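2026-08-22

Natural dye notebook, black walnut batch

Finally got to the walnut hulls this morning and I am so happy with where this is going! The hulls have been sitting in the lidded bucket since late July and the liquor is the color of strong coffee. It smells like a wet barn, so I strained it outside, twice through the old curtain cloth and once through a finer weave. Do the fine one last. I did it first last year and spent half the morning wringing sludge out of it.

Yarn is the Bimdale two-ply wool, seven skeins, all from the same order. They had their overnight soak in plain water with a drop of dish soap, then a good rinse. No alum on four of them. Walnut grabs wool perfectly well without it, and I want to see how far apart the two groups land this time. The other three got alum on Friday and were kept damp in a towel.

Put the pot on low, lid off, and brought it up slowly. I kept it well under a simmer the whole way (the felted skein from the Fakhoury order still haunts me, a solid brown rope with no give in it at all). First skein came out after 15 minutes, the next after 26, and the rest stayed in much longer, then cooled in the bath with the heat off. 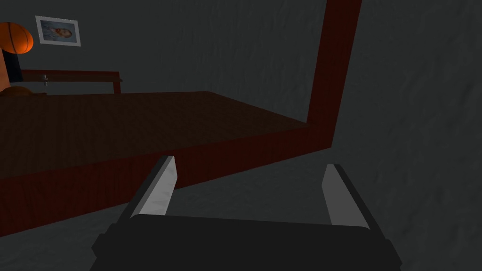 The 15-minute skein is a warm toasty tan, a bit pink in daylight. At 26 it has gone properly brown, with a greenish cast near the ties that I'd love to get on purpose someday. Ties were too tight again. Figure eights, loose, four per skein, please!

The alum skeins are brighter and more golden, and the difference is bigger than I expected. Held next to each other by the window they look like two separate dyes. I had half written off mordanting for walnut and now I want to run the whole thing over with oak galls.

Iron test: dipped the end of one plain skein in the Trornico iron water, very weak, for nine minutes. It went a deep, cool brown that's almost black where it's doubled over. Gorgeous. The wool does feel a touch harsher at that end, so keep any iron dips short and rinse right away.

Things to sort out before the next batch:
New thermometer. The clip slides down the side of the pot.
Label the tags in pencil, the marker bled on two of them.
Ask at Toveo if they still carry the undyed gray. Walnut over gray could be wonderful.

Leftover liquor went back in the bucket with the spent hulls. There's plenty of color in it, enough for a pale bath or two, and I've got some cotton tape I'd like to try in it. Skeins are hanging in the shade by the back door. Wash them again once they've had a few days to cure, and take the swatches then.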